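Folding on a Big Green Sheet

2022-07-20

43 shares 2 comments

In my family the folding was done on a bed. My grandmother had a good table, but the table was for eating and for school work, and the clean clothes went on the bed of my parents, always on the side near the window. When I moved to Tikirdale I had for some years a very narrow bed, and I folded on my knees, on a chair, on top of the refrigerator. The result was as you can imagine. Now I have again a large surface to work on and I wanted to make a small page about it, with some notes on what I have learned about cloth, sheets and patience.

I should say that I am not an expert in housekeeping. I learned my folding from my mother, then I learned it a second time from Fatima Jacobs, who gave an evening course in Tikirdale which was called simply "Laundry, from Basket to Shelf." It was two hours long, on six evenings, and I missed one of them (the one about fitted sheets, so please do not ask me about fitted sheets). Many of the things I write below are hers. The mistakes are mine.

The first thing she told us was to begin with one piece. Do not empty the whole basket in front of you. Take one shirt or one towel, put it down, look at how it wants to lie, and only then touch it again. I remember that I found this a little too serious for a shirt. But after some weeks I noticed that I was faster with one piece at a time than with the big heap, where I was always pulling a sleeve and getting three other sleeves with it.
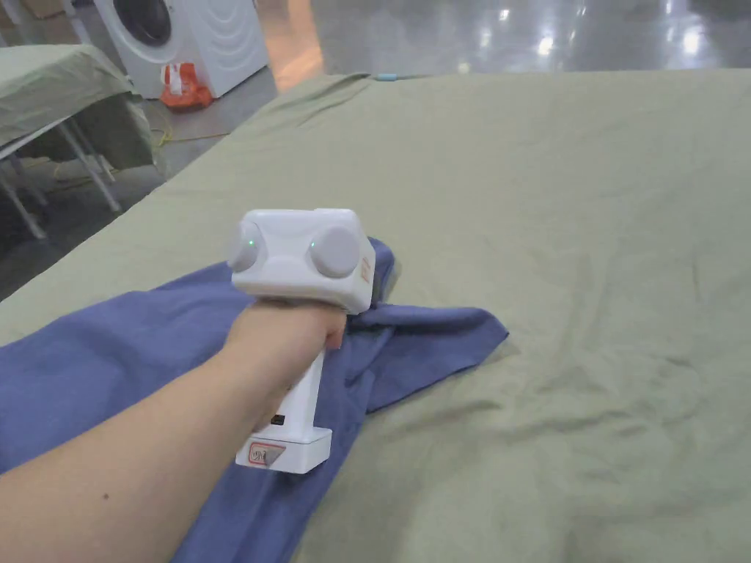
The second thing is to accept that a garment comes to you in a ball. It has been pushed into a drum and pulled out of it, and perhaps it stayed in the basket overnight, and it has no reason to be flat. Fatima used to hold up such a ball in front of the class and ask us where was the collar. Usually we could not say. Then she found one seam with her fingers and followed it, without hurry, until it came to a corner. "A seam always goes somewhere," she said. I have written this on a card above my basket at home.

So I look for a seam first. The side seam is the best one in my opinion. It is long and straight, it goes from the underarm to the hem, and when you have both ends of it in your hands the rest of the piece falls into some kind of order by itself. The shoulder seam is too short to help much. With the hem you can go in a circle for a long time and come back to the place where you started, which I have done more than once while listening to the radio.

A few words about color, as I was asked about it by a reader from Wanel. I like to fold on a plain surface that is a different color from the clothes. On a white sheet a white shirt disappears, and you cannot see if the sleeve is under or over. Pale green is for me the best. Blue is clear on it, black is clear on it, white is clear on it, and even a beige pillowcase is not too bad. Only my old olive trousers give me trouble. I do not like a surface with a pattern. My cousin in Pant has a bedspread with big flowers and when I helped her last October I had a headache after the second basket.

I also prefer that the sheet has a matte look. A shiny one lets the clothes travel. You fold the left side in, and the whole shirt moves a little to the right, and then you fold the right side in, and it moves back, and at the end it is not straight.

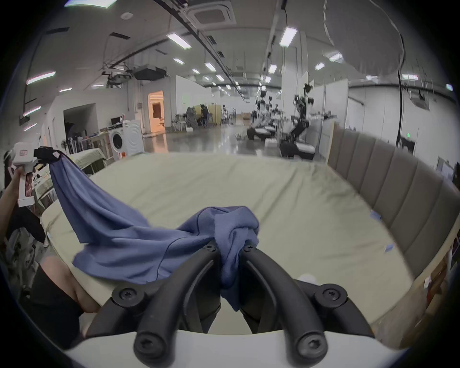
Stretching before folding is a thing where people have strong opinions. My mother did it with a snap of both arms in the air, and it made a sound like a small flag. Fatima did not like the snap. She wanted us to hold the piece at two places far from each other, pull softly, and wait. I have now come to her side. The blue garment is held in this way, one corner lifted and the nearer part still in a twisted bunch, and you can see how the long folds run only where the cloth is tight. The near end needs a little more time. If you let go too early the twist simply comes back, and if you pull too strong on a knitted piece the hem becomes like a wave. Abhishek Tripathi, who sat next to me in the course, pulled on a sweater of his wife until it was nearly a dress, and he bought her a new one before the next evening.

For twisted pieces I have this order, which I still say in my head when I work:

Find the side seam.
Hold both ends of it.
Pull softly and count slowly to five.
Lay down the far end first, then the near end.
Pass the flat hand over it, from the middle to the outside.

The last step I do with the flat hand and never with the fingers. Fingers make small lines. A flat hand takes away most of the creases while the cloth is still a little warm from the dryer, and if it is no longer warm then it takes away less, but still some of them. I have a friend who uses a wooden spoon for this. I tried it and I did not find it better, but the smell of onions was interesting.

Next is the question of bed or table. I have changed my mind on this several times. A table is kinder to your back, this is sure. It does not move when you lean on it, and you can stand straight. But a table fills itself with other things. Somebody puts down a bottle, somebody puts the keys, the mail arrives, and after a day you are folding in a small square in the corner. A bed is lower and softer, but at least nobody in my house puts the mail on the bed.

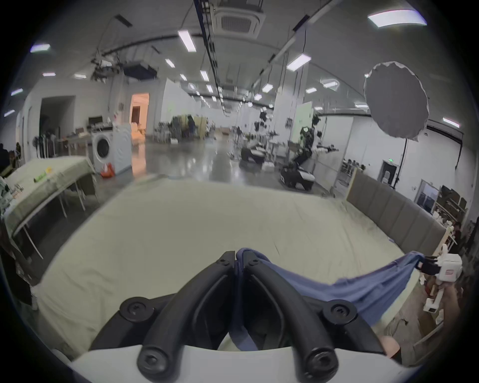 Reading time: 2 min for the remaining part

When I have both, I use both. The bed gets the large and the long things, and the table gets the small ones like socks and face towels. I put a cloth on the table too. A bare table top is cold for my hands in the winter, and socks slide on it. If the cloth is the same family of color as the sheet on the bed, it looks more calm, but this is only my taste and it changes nothing for the socks.

I was also asked how near the washing machine should be. In my first apartment it was in the basement and I lived on the fourth floor. I know this problem well. If you can have the machine a few steps from the place where you fold, do it. The clothes spend less time in the basket, and the basket is where most of the creases are made. In Kundus, where I lived for one winter, the machine was in the bathroom and the bed was on the other side of the wall, and I have never had such nice shirts as in that winter.

The sheet under the work deserves some attention as well. A sheet that is only thrown over the bed will come with you when you pull the clothes. I have tried to put it under the mattress, which holds for ten minutes. Clips are better. One near each far corner is enough for me, and the side where I stand I leave free, so I can pull it tight from time to time with two hands. Small wrinkles in the sheet are not important. Long deep ones are, for they print themselves in a thin fabric if you press on top of them.

And then the fold itself. I make the long band. You lay the piece flat, you bring the lower half over the upper half or the left half over the right half, as you prefer, and you have a long strip. From the strip you make the packet, in two or in three, depending on your shelf. My shelf is not deep, so I make it in three. Fatima made it in three and then stood the packet up on its edge like a book, and if it stayed, it was good. If it fell, she opened everything and started again. She did this also with my work, in front of all, and with a friendly face.
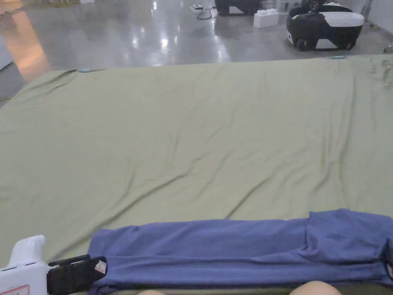 The difficulty of the band is that one end becomes thicker than the other. The sleeves usually go to one side, the collar is there too, and so you have a thick end and a thin end. I start the packet from the thin end. It rolls inside and gives some support, and the thick end closes the packet with its own weight. When I start from the thick end, I get a stone in the middle and the rest does not go around it nicely. I needed a long time to understand it, and Abhishek told me afterward that it was written on the paper from the first evening. I had used this paper to write a shopping list on the back.

If the strip is not of the same width everywhere, I do not repair it by pulling on the top layer. I open the fold again, only one step back, and put the edges together with more care. One step back costs a few seconds. The pulling makes a second fault under the first one, and you see it the next day when you put on the shirt and there is a line across your stomach.

Logos and prints I try to keep away from the fold line, at least on the pieces I like. On the old ones for painting and for the garden, I do not look at it.

I still must learn the fitted sheet. Fatima repeats her course in October in Tikirdale, and I have put my name on the list for that evening only, if she lets me. If you have your own way for thick and thin ends, or for long sleeves that are too long for the band, please write it in the comments. I read all of them, but I answer slowly.

2 comments

Contact | Copyright 2022 | Back to top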